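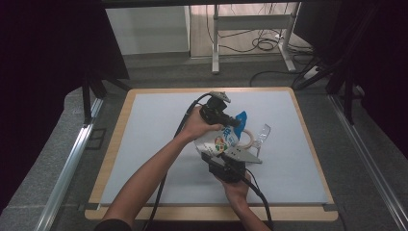 *Two hands on a black gripper at a work table.*

## What is inflation?

In March, a bag of Claltano toffees cost 200 pence. Now the same bag costs 210. Same toffees, same wrappers, and your pocket money hasn't budged. Typical.

When the prices of lots of things creep up together, we call it **inflation**. Here, toffees went up by 5 per cent: 5 extra pence for every 100.

One grumpy shopkeeper doesn't count. Bread, bus tickets and socks have to join in as well.

Pay often rises too, though it tends to take the scenic route. Try explaining this to whoever hands out your pocket money.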